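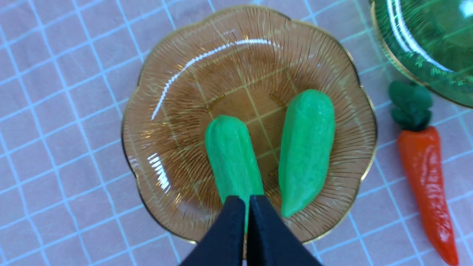 Home Forums Local Projects Transport Search Log in

Stillard branch line to walking and bike trail – who's in?

marla_k
So the county finally posted the plan for the old rail bed between Stillard and Wulemis! 7 miles, paved the whole way, with a gravel shoulder for horses. I've wanted this since I moved here and I read all 100 pages last night. The comment period closes May 16, 2026, so please send something in, even two lines.

tollgate7
Great news, but did you get to the part about the Adus Road crossing? They want a painted crosswalk and a sign. Trucks come down that hill fast. It needs a signal or an underpass.

marla_k
I did, and I'm with you on the signal. An underpass would eat the whole budget though.

Đức Bùi
I went to the February open house and asked about this. The engineer told me a push-button signal is "under review." I ride to work in Wulemis on the highway shoulder now, so I'd take the trail with a crosswalk tomorrow. Wrote my comment over breakfast – asked for the signal and for lights at the Cheng trestle. 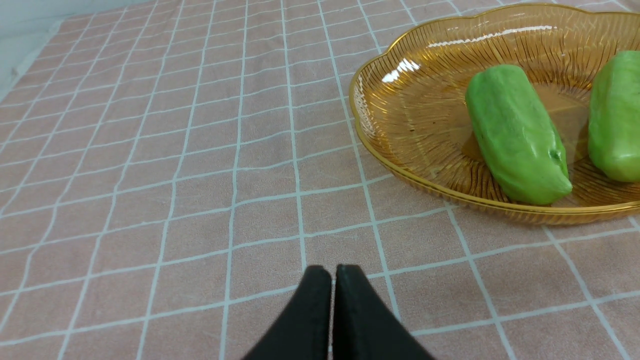
Pink check tablecloth

reedbank
Going to be the grump. Lights on the trestle are a bad idea, there are bats under it. And who plows this thing? The plan says "to be determined."

Đức Bùi
Fair point on the bats. Low lights on the handrail would be fine with me, they used those on the river path.

tollgate7
Plowing matters less to me than the crossing. You can close a trail for a week of snow.

reedbank
You can if you don't commute on it.

marla_k
Ha, ok, both of those are worth sending in! The form cuts you off at 2000 characters, so write it somewhere else first and paste. I lost half of mine. Also there's a map on page 7 of the appendix with the parking lots – the Stillard one is way bigger than I expected and it has restrooms!!

tollgate7
Sent mine. Signal, signal, signal.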